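How Does a Robot Pick Up a Bowl?
By Mieke Hermans

Pick up a cereal bowl. Go on, I'll wait. (An empty one, please!)

Did you think about it? I bet you didn't. Your hand opened, your fingers closed, and up it came. But your fingers did a lot of clever work in that one second. They felt how smooth the bowl was. They squeezed a little, felt it start to slip, and squeezed a bit more. A robot has to learn or be told every bit of that, and my job is helping to find the best kind of fingers for it.

I work with Jonatan Lie and Lies Van Dijk on a project called Jurnia. We try out grippers. A gripper is a robot's hand, and most of them look nothing like yours. The ones we use have two fingers that open and close, a bit like the tongs you use for spaghetti. We try them in kitchens, because kitchens are full of difficult things: bowls, mugs, glasses, jars, and plastic bags that change shape as soon as you touch them. Bags are the worst. I have lost whole afternoons to bags. 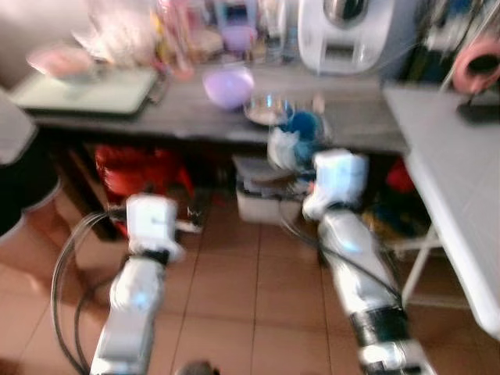
Now, you might think the best gripper is the strongest one. That's what I thought when I was little and drew robots with huge metal claws! But try holding a potato chip with all your strength and see what you have left. A good gripper has to be gentle with some things and firm with others, and it needs to know which is which.

So we compare. Right now we have two sets of fingers we like, and we named them after the people who came up with them. The Peeters fingers are soft at the ends, so they bend a little around whatever they are holding. The Gemberg fingers are harder and thinner, and they can slide under the edge of something flat. We give both sets the same jobs. Lift a bowl. Move a mug. Put a spoon on a cutting board. Then we do it again, and again, and again — 300 tries for each set — and we write down every single one, even the silly ones.

Why so many? Well, say you throw a ball at a hoop once and it goes in. Are you a great player, or were you lucky? You'd need a lot more throws to find out. Robots are just the same. 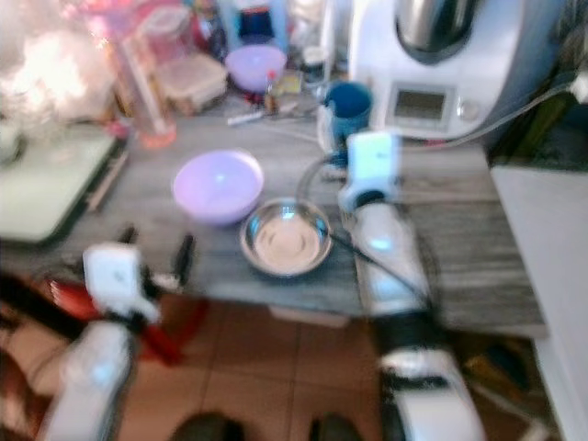 Photo: Willy De Smet / Inberg, 6/24/18

Bowls are my favorite test. A plastic bowl is light, so it scoots away if a finger bumps it. A steel one is shiny, and shiny things can be really confusing for a camera, which may see a bright reflection and have trouble working out where the edge is. Try it yourself with the back of a spoon. Where does the spoon stop and the reflection start?

That brings me to the cameras. Your eyes are in your head, and they do a fine job. But what if you also had an eye on your wrist? You could look right between your fingers while you grabbed something! Lots of robots have exactly that. The head camera is good for finding the bowl, and the wrist camera is good for the last little bit, when the arm itself can get in the way of the view from above.

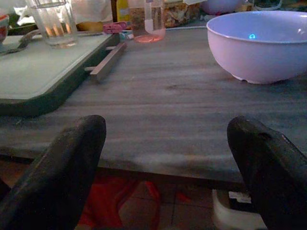 The view between two gripper fingers, with a big mixing bowl on the right.

Want to be a robot for a while? You need a friend, a plastic cup, and a pair of kitchen tongs. Close your eyes and hold the tongs. Your friend is the camera and can only say "left," "right," "forward," "back," "up," "down," "open," or "close." Try to pick up the cup. Now swap. Jelle Lambrechts, who writes the programs that move our arms, played this with me and needed 6 tries. I needed more than that and I'm not telling you how many.

And which fingers are winning? The soft ones are ahead on bowls and mugs, and the thin ones are ahead on spoons. Lies wants to build a pair that is soft on one side and thin on the other. Jonatan thinks that will be terrible at both. We'll start on those in January, and I can't wait!

More to read
Why do robots have so many joints?
Can a robot feel things?
Make a paper hand with string and straws
What does a motor do?
Ask Mieke: your robot questions

We use cookies to remember which pages you have read. Ask a grown-up before you change the cookie settings.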